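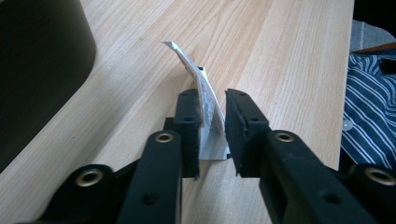

Unit 4: Planning the Purchase of Hand-Held Grippers

Equipment Planning for Automation, Ekbridge Technical Institute
Course lead: Noemi Marchetti. Laboratory supervisor: Garba Ezeani.

4.1 Purpose of this unit

Students will prepare a purchase plan for a small set of hand-held grippers to be used in tabletop handling work. The plan must cover the first purchase, the parts that wear, and the staff time needed to keep the tools in service. A quotation from a supplier normally covers only the first of these.

4.2 Starting from the task

A plan begins with the objects to be handled. Thin, folded paper is a demanding case. The finger pads must close evenly on a sheet that bends under light pressure, and the gap between the tips must be narrow enough to hold it. A gripper bought for boxes and bottles may not meet this requirement. List the thinnest, the heaviest and the softest object in your task before reading any catalog.

4.3 Wear parts

Finger pads rub against tables and against each other. Scuffs, small nicks and worn inner edges should be expected and should be entered in the inspection log. Ask the supplier the following:

Can the pads be bought separately from the arms?
Are the screws a standard size?
How long is delivery for a single replacement pad?
Will the same pad be available after the current model is withdrawn?

4.4 Worked budget

The Utska laboratory has an equipment allowance of 4000 for the year. Two quotations were received for a set of four grippers. Flornard quoted 2701 for the set, with pads sold separately at 27 each. Zieliński quoted a higher price with one year of pads included, but did not give a price for pads after that year.

Under the Flornard quotation, 1299 remains after purchase. Each gripper uses two pads, so one full change for the set requires eight pads and costs 216. Four full changes cost 864, leaving 435 for shipping, fasteners and repairs. The Zieliński quotation cannot be compared until the missing price is supplied in writing.

4.5 Assignment

Submit a plan of two pages, including a table of costs and a replacement schedule. State which figures come from a quotation and which are your own estimates. Plans are due by 4 p.m. on the last teaching day of April and should be sent to Chiamaka Haruna in the course office. Requests for sample quotations go to Berwyn Probert.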